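Green belt on the packing bench, what do you clean yours with?

rmendes_barros
We run a Barros bench belt in front of the stone counter, 415 mm wide. It's marking badly. Dish soap leaves a film.

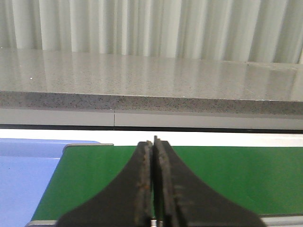 How often should the belt be wiped down?
At the end of each shift, and again at noon if you're packing anything floury.

Tannis_K
Warm water and a grey microfibre cloth. I did 100 orders a day on mine through August and never used anything else.

vumeven_fan
Disagree – water alone won't shift grease. Vumeven spray, then a dry cloth.

Tannis_K
Vumeven made my belt slippery. Boxes slid.

vumeven_fan
Did you dry it after?

Tannis_K
Twice.

rmendes_barros
Will try water first. Ta both.
– Rosário Mendes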